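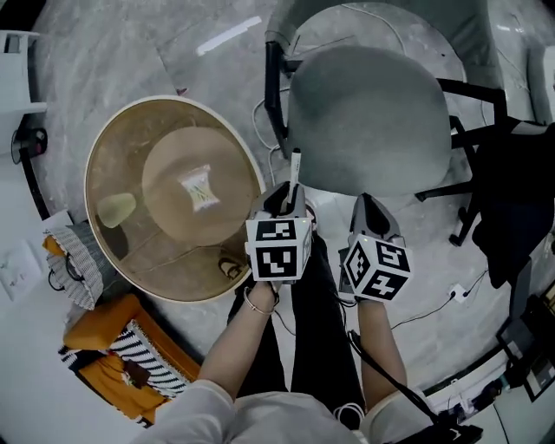
Two grippers, one marker, furnished room setup. Left hand has the pen, right hand is open.

HAND-HELD COLLECTING: WHERE WE'RE UP TO

Quick one from the Dimham end, written between sessions, so forgive the state of it.

For anyone who missed the December issue: Murka is our tabletop learning project. The arm has to pick things up in ordinary homes and put them somewhere sensible. To learn that it needs examples, lots of them, and driving the arm itself to make them was painfully slow. So we've moved to hand-held grippers. You hold one in each hand, do the job the way you'd want it done, and the recording goes into the pile. No arm in the room at all. You can do it beside your own couch.

Current job is small objects. Marker pens, soap-sized things, little plastic bags. Pens are the worst so far. They roll, and if you close on one too near the end it swings round and points somewhere useless. Bags are a different sort of annoying — the jaws close, you lift, and the bag stays where it was.

Target is 100 good examples per object, per home. We have 40 for the marker in the first home. Yes, only 40. A fair few got binned and that was mostly our own fault, see below.

What got binned and why

Marker cubes hidden. The patterned cubes on top of the grippers are how we work out where each hand was, so if your sleeve or the edge of a table gets in the way for more than a moment, that stretch is gone. Elbows out a bit. Feels silly, works fine.

Going too fast. Everybody speeds up after the first dozen. By the end of a session people are flinging pens about and the recording is a smear. Slow down, then slow down again.

Second hand wandering. If a job only needs one gripper, keep the other one still and open, off to the side. We had a whole batch where the spare hand was drifting in and out for no reason and the model started copying it. Funny for one afternoon.

Tidying up first. Please don't! We want your rooms as they are. Cushions, blankets, jackets on chairs, cables on the floor, all of it. The Kimico set was recorded on a bare bench and the policy we trained on it fell apart the minute it saw a patterned rug. Colour and clutter are good for us.

Changes from this month

Sessions are now 2 hours at most, with a proper break in the middle. Wrists were getting sore and you can see it in the data, the grips get sloppy near the end.

Start every recording with both grippers open and held over clear floor. Count to 3 in your head. Then begin. Same at the finish. It makes cutting the files so much easier and we will love you for it.

If you drop something, keep going. Pick it up again with the gripper, not your fingers, and carry on. Recoveries are some of the most useful bits we get and we've been throwing them away by hitting stop. Sorry, that was in the old instructions, it was wrong.

Move the object between tries. Table, mat, chair seat, floor. Turn it round. The first home has far too many pens picked up from the same spot facing the same way.

Check your cable before you start. It should run back along your arm with some slack in it. Two recordings lost last month to a plug working loose, both near the end, both lovely ones.

Baxter bins

The Baxter sorting trial (pens in one tub, everything else in another) is on hold untill we have enough single pick-ups. A few of you asked. It isn't cancelled, we just got ahead of ourselves.

Homes wanted

We need more of them. Small flats especially, and anything with carpet, as nearly all our floors so far are hard and pale. You get the kit for the week, a bag of objects, and a one-page sheet which I am rewriting tonight. Evenings are fine, lamps on is fine, in fact we are short of lamplight.

Labels: please put the room and the object in the file name, in that order. "test2 final" tells us nothing and there are alot of them.

Next batch of grippers goes out once the jaw pads are replaced. If yours are going shiny send them back and we'll swap them over. More when there's more.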